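3.2 Surface color and judged lightness

Participants in the Kirkthorpe group matched each gray target to a printed scale under two lighting levels. Matches drifted toward the lighter end when the surround was saturated, and the drift was larger for the 133 people tested in January. Peixoto and Baptista reported the same direction of error with painted cards, though their targets were flat. Ours had visible top and front faces, and we scored only the front. Trials with no response within 3 seconds were dropped before averaging.

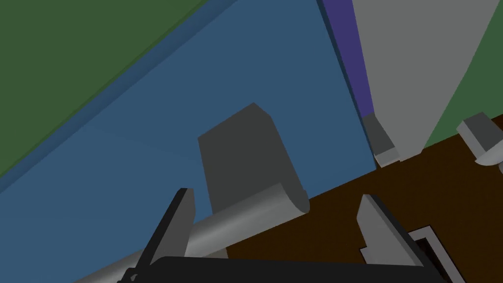

Figure 2. Rendered gray block with a blue surface and other colored areas.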